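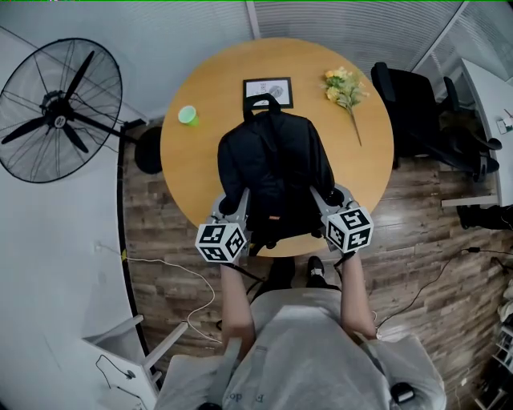 School Supply Program Opens Its Fall Round

The Jirarby Community Foundation will begin accepting requests for its fall school supply program on the first Wednesday of September. Families with children enrolled in any public elementary or middle school in the district may apply. There is no income test, and a family that received supplies last year may apply again.

Last year the program filled 1,324 requests, the largest number since it was moved from the old library annex to the Malhotra Building. Demand was heaviest in the first two weeks, and a number of families were asked to return on a second day when certain grade-level kits ran short. The Foundation regrets the inconvenience this caused. The kits for grades four through six have been increased by 200 for the coming round, and stock will be checked at the close of each distribution day.

The contents of the kits have been revised following conversations with classroom teachers. Loose-leaf paper, pencils, a ruler, and two pocket folders remain standard in every grade. Glue sticks have been added for the younger grades, and the compass and protractor set, formerly given to all middle school students, will now be provided only where the school has asked for it. Calculators are not included. Parents who need one should speak to the mathematics department at their child's school, as several departments keep a lending supply.

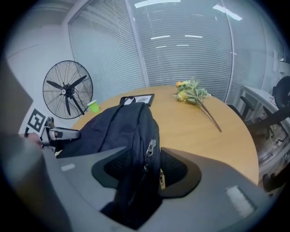

Backpacks are handled separately from the kits. They are limited to one per child and may be requested on the same form by marking the second box. The Foundation cannot promise a particular color or size. Used backpacks in sound condition are also welcome as donations, provided that all zippers close and the shoulder straps are firmly attached. Donors are asked to empty every pocket and to remove or cover any name written inside. Bags with wheels cannot be accepted, as two of the participating schools do not permit them in the hallways.

Financial support for this year's program comes from two local employers. Drilline has renewed its gift for paper goods, and Dimero has agreed to pay for delivery to the outlying schools, an expense previously met from the Foundation's general fund. Individual gifts remain important to the program. A contribution of 35 dollars covers one complete middle school kit, and donors may direct their gift to a specific school by writing its name on the memo line of the check.

Program director Man-sik Min has set a goal of 1,000 kits packed before the doors open. "Families plan their August around what they still have to buy," Mr. Min said. "The sooner we can tell them what will be in the kit, the less they spend twice."

Request forms are available at the front desk of the Malhotra Building and in the main office of each school. Completed forms may be returned to either place. Families will receive a pickup time by mail or telephone and should bring the notice with them. A relative or neighbor may collect supplies on a family's behalf with a signed note from the parent or guardian. Pickup hours end at 6:30 p.m., and the parking lot on the north side of the building will be open to visitors until 7 p.m.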